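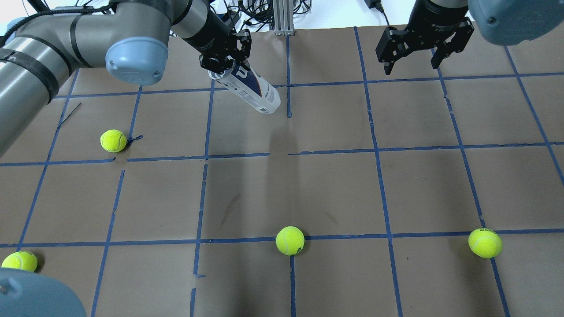
A taped grid, a can, four tennis balls and two arms at the Rellgate bench.

Call for participants: teach two arms to tidy up tennis balls

The Rellgate bench study needs people with patience and two working hands. No experience with robots is required, and a certain amount of it may count against you, for reasons Margarida Correia will explain at length if asked.

What we are studying

How much does it matter where things start? Most demonstrations of a task begin with the objects wherever the last person left them. We divide the work surface into cells with blue tape and draw the starting cells by lot, so that the awkward corners get their share. Our pilot used 300 demonstrations. A policy trained on 100 of them, picked to spread across the grid, did as well on our test layouts as one trained on the full set. We were pleased, and then suspicious, and now we would like to see whether the result survives contact with people who don't work here.

The tape isn't straight. Please don't fix it. Embla Öberg straightened it once, and we had to throw out an afternoon.

What you would do

You steer both arms by moving a pair of handles. One gripper holds the can, the other fetches the balls. Balls roll, so a trial that ends under the radiator still gets logged. After a short practice you will do 63 trials with breaks between them, and then fill in a form asking how annoying it was, on a scale that Tudur Dafis insists is validated.

A session takes one morning, starting at 9:30. Sessions run through February.

Who can take part

Adults who can sit at a bench, see the grid clearly (glasses are fine) and move both arms freely. Left-handers are very welcome; the pilot had one, and she is tired of us. If you took part in the pilot, thank you, but you know too much.

What you get

A gift card, lunch, and coffee from the Wenderard machine, which we can't recommend. We record arm motion and the view over the bench. Your name is kept apart from your data, and you can stop at any point and still get lunch.

To sign up

Write to Rhiannon Humphreys, Jollesitz Building, room 3134, or leave your name and a phone number at the front desk. Tell us which mornings you can't do and whether you are left-handed. She replies to everyone, usually before noon.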